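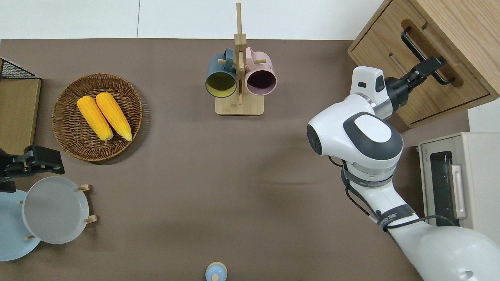

How often should a shared kitchen counter get a safety check?

Once a month is fine for most places, plus a quick extra look whenever a new appliance shows up.

Kitchen counter check, Firkport break kitchen
Checked by: Palesa Magagula
Date: August 31, 2024

I do these with a pencil and a cup of coffee, so forgive the rambling. OK means OK, FIX means please fix it before my next visit, and WATCH means I'm going to be annoying about it.

1. Toaster oven, outside -- OK
Door closes flush, knobs turn and click, feet are all there. The label on the back says 900 watts and the outlet is happy with that.

2. Toaster oven, crumb tray -- FIX
Oh dear. I pulled it out and half a bagel's worth of crumbs came with it! Crumbs are what start most of the little smoky episodes I get called about. Jacobus Modise has agreed to empty it every week.

3. Space around the toaster oven -- WATCH
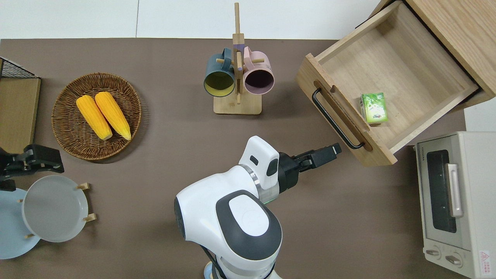 My rule for anything that heats up is a hand's width of clear air on every side and nothing stored on top, ever. I'm fussy about neighbors too, and the wooden drawer cabinet is the one I keep coming back to, with the cream toaster oven standing just below it on the same side of the table. Wood that close deserves a gap you can see without squinting. Slide the oven toward you a little and please leave it there (I know it creeps back). The wicker basket with the corn is over on the left, well away from the heat, and I'd love it to stay on that side.

4. Mug tree -- OK
I gave it my usual wobble test and it stayed put. Hang the heavy mugs on opposite sides so it doesn't get any ideas.

5. Basket and fresh food -- OK
No soft spots, no fruit flies. Wicker is a pain to wash, so shake it out and wipe it when you restock.

6. Dish rack -- OK
Pegs are tight. I tugged every one of them. Plates go in upright, one per slot, and they come out once they're dry.

7. Drawer, contents -- WATCH
A juice drink is fine in there, but anything open goes in the fridge. Zinhle Mnguni asked me about crackers, and yes, in a tin with a lid.

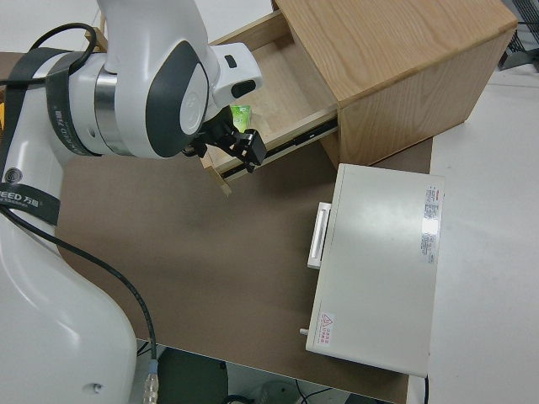

8. Drawer, slides and handle -- OK
Runs smoothly and the handle screws are snug. Push it all the way shut when you're done -- I've got a bruise on my hip from a drawer at Clerside, and it was a beauty.

9. Fire blanket -- FIX
It's still in its plastic wrap behind the door! Lungile Mokgethi is going to hang it by the light switch.

Next full check is in December. Leave the old sheet on the clipboard for me, please.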